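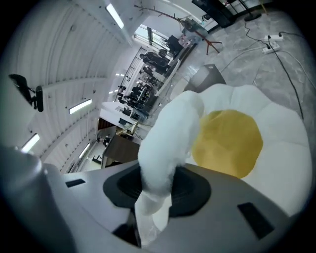 Chang-ho Chae

The first thing Bent Bundgaard does, before coffee, before hello really, is kill a process. Something called the trajectory server. It's been up all night, eating memory. He types, it dies, he sits down. "Right. Morning."

Fevodby, second floor, Trolitska's software group. Four people, two of them on calls when I walk in. I'd come to write about robots and spent most of the visit looking at a log viewer. No complaints. The log viewer is where the story is.

Short version. Trolitska makes software that learns how to pick things up by watching people do it with hand-held grippers. Plush toys and cushions, on the stuff I was shown. Soft things, things with no proper edges. Any decent planner can grab a box. A cushion has no fixed shape, so the planner's neat little model of it is wrong the moment the fingers close.

"We used to fit a mesh," Bundgaard says. "Lovely mesh. Then you squeeze it and the mesh is fiction."

So the mesh went, last August. What replaced it is a policy that takes the gripper's own camera view and puts out short bursts of motion, then looks again. The old planner only gets called for the big moves, arm across the room, that sort of thing. Handing over between the two is the ugly part. I ask how ugly. He pulls up a plot with a spike in it like a church steeple.

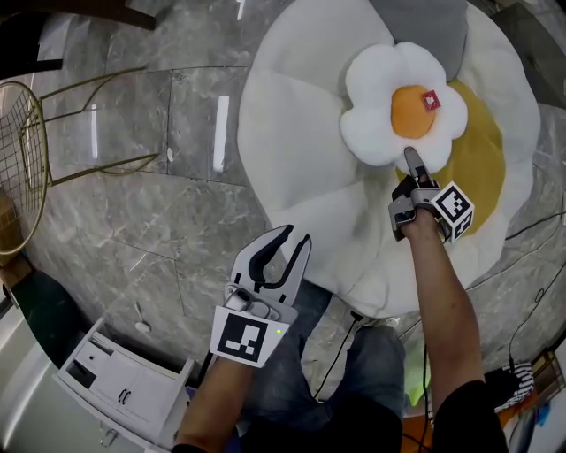 Timing, mostly. Every hand has its own clock and so does the head camera, and the three drift. Let them slip by 90 milliseconds and the policy learns to close on a spot the toy has already left. It doesn't crash. It just gets a bit dumb, and you spend a week blaming the network.

Hence Tustum. That's the in-house tool, the one everybody in the group swears at and nobody would give back. It lines up the streams, checks the poses from the printed markers against the ones from visual tracking, and paints a coloured bar along the bottom. Green, fine. Grey, no idea. Red, throw it out. I watched it chew through a batch of recordings and flag 17 of them. Bundgaard opened six by hand. Agreed with five. The other one he stared at for a good while and then marked as "arguable", wich is apparently a real category in the database.

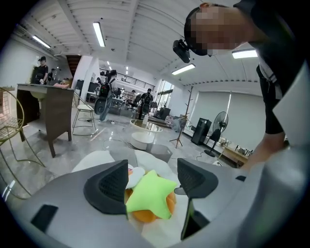 The colours bother him less than the gaps. Fingers get in the way of the toy, a second toy gets in the way of the first, the camera is so close it sees almost nothing but plush. Perception people call it occlusion and write papers. Bundgaard calls it Tuesday.

Their fix is cheap. Keep a few old views in memory and let the policy peek back at them. Costs a bit of lag. The Konstantinidis scheduler, the piece underneath that decides wich job gets the processor next, had to be half rewritten to make room. He's still sore about it. There's a comment in the code I can't print.

Does it work? On the replay bench, mostly. I saw it track a star-shaped toy through a full grasp, lose it, find it again. Then lose a cushion completely and plan a confident path to a patch of floor. He laughed, filed the bug, and gave it a priority of 4. Lowest there is.

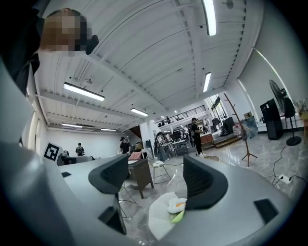
Fingers open, toy still on the tiles.

Next release is due when the clock code stops misbehaving. He won't name a date. When I left he was back in the terminal, and the trajectory server was up again, eating memory.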